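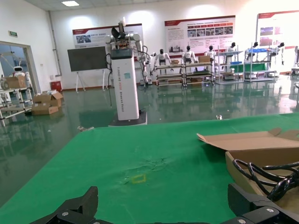 Humwood Workroom – Monthly Walk-Round Checklist
Floor, tables, cords and boxes
Walked by: Rekha Gowda
With: Anil Thomas
Date: 11 March 2026
Copy to: Parvathi Pai, Abilio Arroyo

Marks used: OK / Fix / Watch. "Fix" means before the next monthly walk. "Watch" means I'd like whoever is nearest to keep an eye on it and tell me if it gets worse. I know my comments run on, and Anil has already teased me for it, but I'd sooner write a thing out in full than have you all guessing what "see table" meant.

1. FLOOR

1.1 Surface clean, no grit or spills – OK
The green floor has come up beautifully since the last cleaning, so thank you to everyone who stayed to move things out of the way. It's a shiny floor and it throws the lights back at you, and a small puddle can be hard to pick out from the reflections. Please bend down and look from the side if you think you've seen one.

1.2 Coating sound, no chips or lifting – Watch
One chip by the door, small enough to cover with a thumb. Abilio has the leftover coating from July and says he can touch it up when the weather is dry.

1.3 Walkways clear – Fix
Clear on the poster side, less so by the shelves, where a step stool had been left standing open. Anil folded it and put it away while we were there, but it was out last month too. Could we agree that the stool gets folded by the last person to stand on it?

2. TABLES AND COVERINGS

2.1 Tables steady, legs locked – OK
Leaned on all of them, quite hard in Anil's case. One had the faintest rock to it and a turn of the foot put it right.

2.2 Coverings flat and secured – Fix
The big green covering has creases in it again, with one wrinkled patch near the middle that I'd like gone. I do understand how it happens. You drag something toward you, the cloth comes along for the ride, and by the end of the afternoon there's a ridge that can tip a cup or catch the edge of a tray. Lift things, please, and smooth the cover from the middle out to the sides when you finish. If the wrinkle won't lie down, Parvathi has the clips.

2.3 Tape marks complete and readable – OK
The little yellow square is easy to see against the green. When you do need to replace a mark, peel the old tape off completely before laying the new one. We had two layers on another table last year and it took me most of a morning and a good deal of patience to get the glue off.

2.4 Marked areas kept clear – OK
Nothing sitting in the square, which made me happy. It's so tempting to set a coffee there!

3. BOXES AND PACKING

3.1 Open boxes off the work tables when not in use – Fix
There's an open cardboard box on the right side of the green table. I have nothing against cardboard boxes (I have more of them at home than I care to admit), but a flap folded out flat takes up table space and is just the right height to snag a sleeve. If you're still unpacking, fine, carry on. If you've finished, please empty it and flatten it, or close it and find it a spot on the shelves.

3.2 Boxes labeled with contents and owner – Fix
Found 3 on the shelves without labels. Two turned out to be Prakash's spare parts from Zunico. The third has odds and ends in it that may go back to the Ayele order, and I've left a note on top asking for its owner to come forward.

3.3 Heavy boxes on low shelves – OK
Much better than last time. The Fidus crates are all on the bottom now and I could see no sagging.

4. CORDS AND CABLES

4.1 Cables coiled and tied when not plugged in – Fix
The black cable in that same box is coiled, so somebody meant well, but the loops are heaped up and coming over the side. One tug on a loose loop and the lot could be on the floor. A wrap at each end of the coil would settle it. Wraps are in the top drawer, 16 to a bag, and there's a fresh bag there now. Do take them, they're for using.

4.2 Hanging cables clear of feet and wheels – Watch
The cables on the left side of the tall white column robot hang in loops down toward the floor. Prakash knows the machine best and I've asked him whether they can be gathered a little closer to the column without pulling on anything. Until he has had a look, please walk around on the other side and keep carts away from it.

4.3 Plugs and outlets undamaged – OK
Checked each one by hand with the power off. No cracks, no scorch marks, nothing loose.

5. STANDING EQUIPMENT

5.1 Easel board stable, legs fully spread – OK
The dark board on the white stand was steady when I pushed it gently from either side. The legs do splay out, so give them room when you pass, particularly if you're carrying something that hides your feet.

5.2 Column robot base flat on the floor – OK
Square base sitting level. Please don't hang jackets on the arms, however handy they look on a rainy morning.

6. WALLS AND NOTICES

6.1 Posters firmly mounted – OK
Both of the big ones with the red bands across the top are secure at the corners. I ran my hand along the lower edges and felt nothing curling.

6.2 Emergency numbers posted by the door – Fix
The sheet is up, but it still shows the old extension. The new one is 2790. Parvathi will print a fresh sheet, in larger type this time, for those of us who leave our glasses on our desks.

FOLLOW-UP

1.3 Step stool – everyone
2.2 Smooth and clip the green covering – Anil
3.1 and 4.1 Box and cable – whoever is unpacking, otherwise me
3.2 Labels – Prakash for his two, owner wanted for the third
4.2 Hanging cables – Prakash
6.2 New emergency sheet – Parvathi

Note added by Anil: covering smoothed, 4 clips used along the long side. I'll look again before the next walk.

Signed: R. Gowda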